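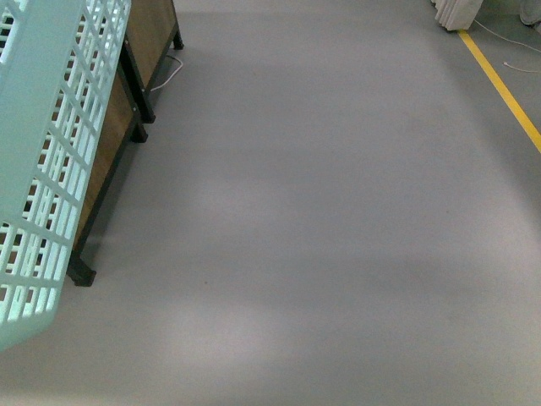 News > Business > Manufacturing

We use cookies to improve your experience on this site. By continuing to browse you accept our cookie policy.

Podmont homeware firm sets aside money for robots in its packing hall

Gunell, the homeware maker based at Podmont, is to spend part of next year's equipment budget on mobile robots for its packing hall, after a trial that the company says answered most of its questions about cost.

The firm plans to order two machines in March, with an option on a third. They will carry crates and flat panels between the storage side of the hall and the packing benches, a job now done by hand and with trolleys.

Irina Nistor, who runs operations at the site, told staff on Friday that no jobs would go as a result of the purchase. People who now spend most of a shift walking stock up and down the aisle will move to packing and checking, where the firm has struggled to recruit.

"We have looked at this twice before and put it back in the drawer both times," she said. "The machines were too dear and we would have had to rebuild half the hall to suit them. This time the sums are closer."

The company has not given the full value of the order. It did say that the floor of the packing hall, which covers 521 square metres, took a larger share of the early budget than the robots themselves. The old surface had cracked along the joints and was replaced before the trial started. Yellow lines were painted at the same time to mark the edge of the walkway.

Nistor said that work would have been needed within a couple of years in any case, and it has been charged to building maintenance instead of the robot budget.

Further money has been set aside for charging points, spare batteries and training. Each operator will get 20 hours of instruction, spread over several weeks so that the hall can stay open. A service contract will be paid yearly, and Gunell has asked bidders to quote for it separately from the purchase price.

Nicanor Beltrán of Besnard, the consultancy that drew up the plan, said many smaller firms left those items out when they first worked out what they could afford.

"They get a price for the machine and take that to the board," he said. "Then the charger turns out to need its own supply, and the wireless signal is poor at one end of the building. It all has to be paid for by somebody."

Besnard measured the routes through the hall and logged the loads moved over them. On a busy day, its report says, staff made 425 trips between storage and packing. Most were short and most of the loads were light, which led the consultants to recommend a smaller class of machine than the one Gunell had first priced.

The report also looked at how cabinets and stock should be laid out along the aisles. It recommends keeping furniture to one side where there is space to do so, and routing power and data cables overhead before the machines are delivered. Gunell has accepted both points. The cable work has been priced at 3,000 pounds and will be done by the site's own electricians.

Leasing was considered and turned down. Under the terms on offer the company would have paid less in the first year but more over five, and it would have needed the supplier's consent to change the lifting gear. Nistor said that mattered to a business whose product range changes every season – some of the panels and racks it sells are awkward shapes, and the fittings that suit one may not suit the next.

Bids are being invited from three suppliers. Each will be asked to run its machine in the hall for a week, using Gunell's own stock, and to show how it behaves when people are walking nearby. The scoring gives equal weight to price, servicing and how easily staff can stop and restart the machine.

A decision on the third robot will wait until the first two have been through an autumn peak. If it goes ahead it will probably be sent to the company's smaller site at Farkosley, where returned goods are sorted. No survey has been done there yet, and the floor has still to be inspected.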